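How to Wash Felt and Plush Toys by Hand

Every May I round up the soft toys in our house and give them a proper bath, and every May somebody small stands by the sink looking worried. If you have one of those too, start after breakfast on a Monday or any other quiet day, so everything has a chance to dry before bedtime.

What you'll need

A basin, a soft toothbrush, 2 old towels and a gentle wool wash. I use Pyo because it rinses out easily, but any mild one will do. Skip the fabric softener, as it leaves felt feeling oddly greasy.

Step 1: Look it over

Check the seams, and squeeze gently for anything hard inside, like a squeaker or a battery box. Toys with electronics should only be wiped down. Then dab a hidden spot with a damp white cloth. If color comes off on the cloth (reds are the worst for this, in my experience), stay away from soaking and go straight to spot cleaning.

Step 2: Clean any embroidery first

Stitched patches and faces hold on to grime, and they don't like being scrubbed. Put one drop of wash on the toothbrush and work along the direction of the thread, going lightly over the lettering and the border. Felt play food often has a lot of this kind of stitching, so take your time — you can always go over it again. Blot with a towel as you go.

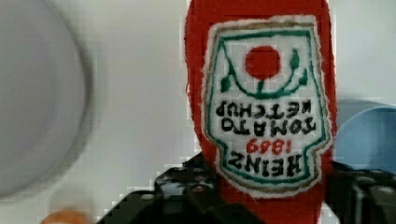 Step 3: Give it a short bath

Fill the basin with cool water and add 4 drops of wash. Press the toy under and squeeze it softly for a minute or so, the way you'd squeeze a sponge you were fond of. Please don't twist it! Rinse in fresh cool water until there are no more suds.

Step 4: Dry and tidy

Roll the toy in a dry towel and lean on it, then set it on a rack near an open window. Turn it every couple of hours. Thick stuffing can take until the next day. Once it's dry right through, trim any fuzzy edges with small scissors, or run a fabric shaver over the worst of it. Mine is an old Cister and it still works beautifully on felt.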